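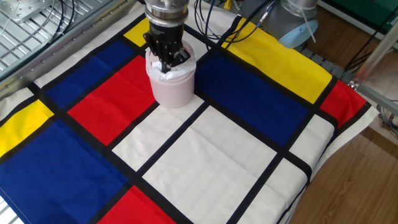

WORKSHOP NOTES | FAULTS AND FIXES

When the gripper wouldn't let go

Oona Kemppainen looks after the two-arm test bench at Gradum's workshop in Brescombe. In October one of its arms closed on the liner inside a container and carried on pushing after it had been told to open. The stop button was pressed and there were no injuries, but the bench was shut for 7 days.

"The job was dull," she says. "Reach into the tub, take hold of the liner, lift it, put it back. We'd done 143 runs on that setup and I'd stopped watching closely."

The first sign was a change in the sound of the motor. Lingyun Tian, who was at the keyboard, saw the gripper reported as open when the fingers were plainly shut. The software took the report as true and moved on to the next step, which was down.

"It believed it had nothing in its hand," Kemppainen says. "So it pressed."

The cause was a worn connector on a cable that moves every time the wrist turns. For a moment the signal dropped, and the program filled the gap with the last position it had asked for. Yuzhen Fu found it by bending the cable slowly while reading the log — a job that took her most of an afternoon.

"The cable is a cheap part and it will wear out again," Fu says. "What bothered me was the program guessing."

Now a missing reading stops both arms. The limit on downward force has been lowered, and cables that flex are changed after 4,000 cycles whether they look tired or not. Soft things such as liners and cloth have a separate setting, as they bunch up between the fingers.

Has it slowed the work down? "Yes. We get false stops, 4 last week. Lingyun grumbles. I'd still keep it."

She would also move the stop button. It is on the far side of the bench from the keyboard, and that hasn't been sorted yet.

We use cookies to remember your settings and count visits. Accept | Manage choices

Comments (3)

Meifang Bai
We had the same thing with a wrist cable. Ours only failed when the arm was turned fully to the left, so it passed every check on the bench.

geum_fan
Why was it ever allowed to carry on without a reading?

Lihua Mao
Which log did she use to find the dropout? Ours only saves once a second and I doubt it would show.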